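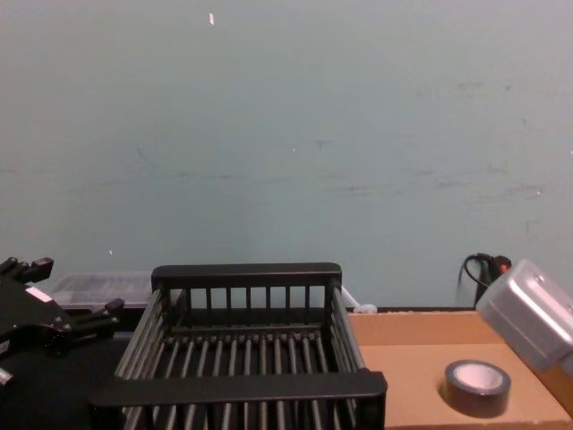
Emano's shop in Tandwood wrote to us that their operators quit fighting the arms once the leader handles were set to the same height as the bench, and they asked for that to go in the setup sheet. It is in there now, on the second page.

Korkstead Two-Arm Teaching Kit

The kit lets one operator show a task to a pair of bench arms. Hold the leader handles and move; the follower arms copy you, and the controller records joint positions, grip opening and the chest camera together. Household jobs such as loading a dish rack can be taught on an ordinary tabletop.

Hand guiding is also supported. Press the release on the wrist, move the arm through the task, and let go to lock it.

In the box
2 leader handles with stands
Controller and power supply
Chest camera harness
Foot pedal (start, stop, discard take)
Cables, 172 cm

Arms and grippers are sold separately. The left and right grippers do not have to match, but each needs its own profile loaded before the first take.

Storage: 826 takes at default settings
Kit weight without arms: see shipping label
Part number: KT-138

Spare pedals and harness straps ship from Karagiannis. Orders placed in October may take an extra week.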